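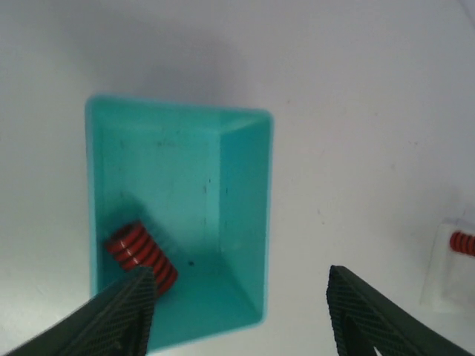

Vue poignet : bac turquoise, pièce annelée rouge contre la paroi gauche, mâchoires ouvertes.

Cahier de laboratoire, projet Skikeck
9 juillet 2022
Objet : module de perception Kernix, estimation de pose en fond de bac

La version installée en mai segmente correctement les pièces rouges sur le plastique turquoise. Les erreurs se concentrent sur l'orientation de l'axe lorsque le doigt gauche masque une extrémité de la pièce : le contour visible se raccourcit et l'ajustement du cylindre bascule. Le masque des doigts, calculé jusqu'ici à partir du modèle CAO, est désormais projeté à chaque image selon l'ouverture mesurée de la pince. Le jeu de validation compte 200 images, dont 189 donnent une pose acceptée par le filtre. Les 11 rejets sont conservés dans le répertoire Pandum pour annotation manuelle.

Le seuil de saturation n'a pas été modifié. Les reflets sur les crêtes des anneaux restent classés comme fond dans plusieurs cas.

Côté planification, la zone commune au centre du plateau demeure le point sensible.

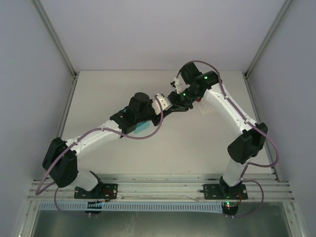 Le planificateur Quaye traite les deux bras comme une seule chaîne pour le contrôle de collision, mais les câbles n'y figurent pas. Il est proposé de les représenter par des capsules attachées aux segments supérieurs, avec une marge de 17 mm. Le temps de calcul devra être mesuré de nouveau après cet ajout.

Reste à faire : vérifier l'horodatage entre caméra de poignet et caméra fixe ; rejouer les 11 images rejetées avec le nouveau masque ; reporter la marge dans le fichier de configuration commun.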